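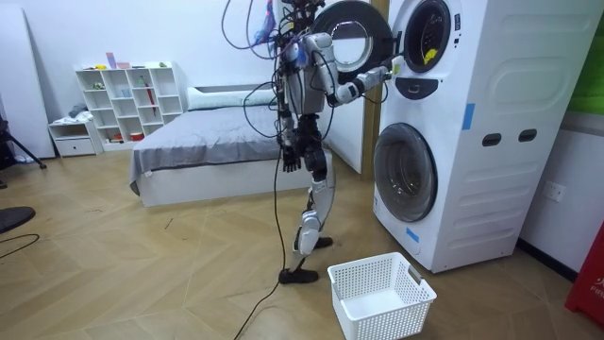 The top door, open, with something small and yellow in the drum.

The Yellow Cloth
by Aldana Urrutia

Raluca Onu said the dryer gave things back, and Defne said that was what dryers were for.

"No," said Raluca. "Things you didn't put in."

They were sitting on the end of the bed with their coats on. Defne had been in the flat on Condgate for eight days and hadn't yet worked out the heating. The letting agent at Keltimen had called the arrangement a combined sleeping and utility area, and she had signed for it knowing perfectly well that it meant a washing machine in the bedroom with a dryer on top.

"What sort of things?"

"I had a glove. Vasilică had a whole pillowcase. Good cotton."

"And whose were they?"

Raluca shrugged. She had lived in the flat before Defne and now lived directly below it, having moved down one floor for a saving of next to nothing. Defne had asked the agent why, and the agent had said some people don't care for stairs. There was a lift.

"You left a glove in your pocket," Defne said. "It came off in the wash and stuck to the drum. Then you found it."

"I've never owned green gloves."

"Then somebody before you did."

"For two years it sat there and I never saw it?"

Defne said people missed all kinds of things. She had once found a sock of her sister's in a duvet cover, three house moves after they'd stopped living together. Raluca listened to this politely and went home.

That evening Defne took a torch and looked into the upper drum. She ran her hand round the seal. She took out the filter and cleaned it over the bin, and got a grey pad of fluff the size of a slice of bread, which told her something about Raluca but nothing about gloves. Then she did a load of towels, four white and one brown, and wrote that on the back of an envelope. She felt foolish writing it. She put the envelope in the drawer with the spoons.

Four white and one brown came out.

She told Raluca so on the landing, and perhaps she was a bit pleased with herself. Raluca said it didn't do it every time. Defne said that was convenient.

"Ask Vasilică."

Vasilică Pană had the shop on the corner and had lived in the flat in 2007, when, he told her, there had been a different machine altogether, a top loader that walked across the floor. So the pillowcase couldn't have come out of this one. He agreed that it couldn't.

"But it was the same corner of the room," he said.

"Raluca told me it was the dryer."

"Raluca likes it to be the dryer."

"What do you like it to be?"

He thought about this while he rang up her bread. "I sold the pillowcase," he said in the end. "It was one of a pair, only I didn't have the other one. A woman gave me a good price for it. She said she'd been looking for it."

Defne asked what woman. He couldn't remember. She walked back up the hill thinking that if you wanted to invent a story you could do it just like that, by putting in a woman and then not being able to remember her.

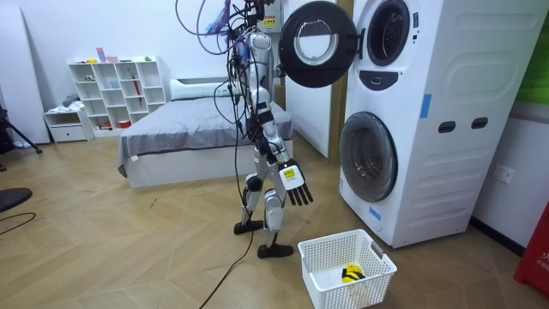

Blue tape on the housing, the lower door shut.

The tape had been there when she moved in. She rang Keltimen about it and got Kolbrún Bjarnason, who looked up the inventory and read it out to her: one washer, one dryer, stacked, tape on casing. No, it didn't say what the tape was for. It would be from delivery.

"Has anyone complained about the machines?"

"What kind of complaint?"

Defne found she wasn't prepared to say. "Things going missing," she said.

"That's usually socks," said Kolbrún.

"And the other way round?"

There was a pause, in which Defne could hear typing. Kolbrún said she would make a note of it. She gave her a reference number, 452, and Defne wrote it on the envelope under the towels and was annoyed to see how the envelope was filling up.

By then she was listing everything. She knew this wasn't the behaviour of a person who didn't believe in something. But a person who didn't believe in it needed evidence as much as anyone, and Raluca had none, and Vasilică had sold his. So she listed. Two shirts, blue. One sheet. Tea towels, five. It all went into the basket, and then into the washer, and then upstairs, as she had begun to call it, and everything came out again smelling of nothing much. December went by like that. The list went on to a second envelope.

Then there was the yellow cloth.

It was crumpled up in the drum when she opened the top door. She took it out and held it by one corner. It was a plain thing, the kind you would wipe a table with. She fetched both envelopes and went down them twice with her finger. There was no yellow in them anywhere. She didn't own anything yellow, she'd been told at school it made her look ill.

She considered Raluca, who had lived there and might have kept a key. She considered the heating man, who had come and gone while she was at work. She considered the possibility that she had simply bought a yellow cloth and forgotten it, and this seemed the likeliest by far, and she decided on it.
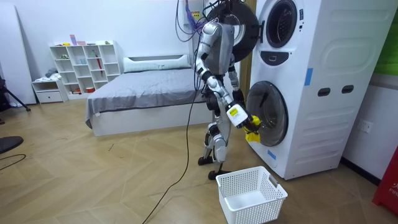
All the same she thought she had better wash it. If it was hers, it would wash, dry and go in the drawer, and that would be that. If it was Raluca's idea of a joke, then Raluca could have it back clean.

She set the washer going and sat on the bed. Below her she could hear Raluca's radio. She picked up the envelope and wrote: cloth, yellow, one. Then she crossed out "one" and wrote it again more clearly.

When the cycle ended she didn't get up straight away. There was a knock, and it was Raluca on the landing with her coat on over her nightdress.

"I'm sorry, it's late," said Raluca. "You haven't come across a cloth?"

"What colour?" said Defne.

Raluca told her green, and Defne said no, she hadn't, and asked her in anyway.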